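How to Test Whether a Gripper Arm Can Clear a Workbench

Applies to: Kutley bench arm with two-finger gripper and wrist camera, Gekurik control software. Other arms will need different menu names.

Clearing a bench is a fair test of whether an arm is ready for shop chores. It combines picking up odd items, putting them where they belong, and dealing with dust. In the Kundport shop the arm handles the first part on most tries, the second part if the bins never move, and the third part poorly. The procedure below gives you comparable results for your own bench.

Before you start

Clamp the arm base to the bench. Check that the emergency stop is within reach of the operator's chair. Keep hands out of the work area whenever the drives are on.

Look over the finger pads. Knurled pads hold a smooth handle well when clean. Dust packs into the pattern and reduces grip, so brush the pads with a dry nylon brush before each session. Do not use oil or solvent.

Step 1. Set the bench

Use items you normally leave out: one tool with a rounded handle, one flat item, one small part. Do not clean the surface first. A spotless bench will give you a success rate you will not see again.

Step 2. Calibrate the camera

Open Setup, then Wrist Camera, and run the short calibration with the fingers fully open. Turn off any lamp that puts a bright spot on a glossy handle. The software reads highlights as edges and may place the grasp point too high.

Step 3. Run the pick test

Start with the handled tool. Approach from above, close at low force, lift, hold, and release into the bin. Repeat for 13 tries without adjusting anything between them. Log each try as held, slipped, or missed. Then do the same with the flat item. Expect more misses here. A thin sheet lying flush gives the fingers no edge to close on, and the arm has no routine for sliding it to the side of the bench first.

Step 4. Run the wipe test

Have the arm grip a folded cloth and follow the Adomaitis wipe path, program 3505. Set the downward force limit before enabling motion. Fine powder tends to get pushed into a line at the end of each stroke, and the arm does not go back for it. Finish with a hand brush or a vacuum.

Reading the results

If the handled tool slips more than twice, clean the pads and repeat Step 3. If it still slips, raise the closing force by one increment. Error 3949 during a lift means the fingers closed fully with nothing between them; count it as a miss.

Our current view is that the arm is useful for returning a few known tools to fixed places at the end of a shift. It does not replace a person with a brush. Replace the pads at 3000 cycles or when the pattern looks worn, whichever comes first.
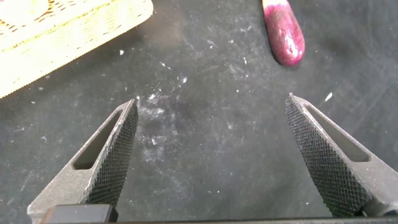
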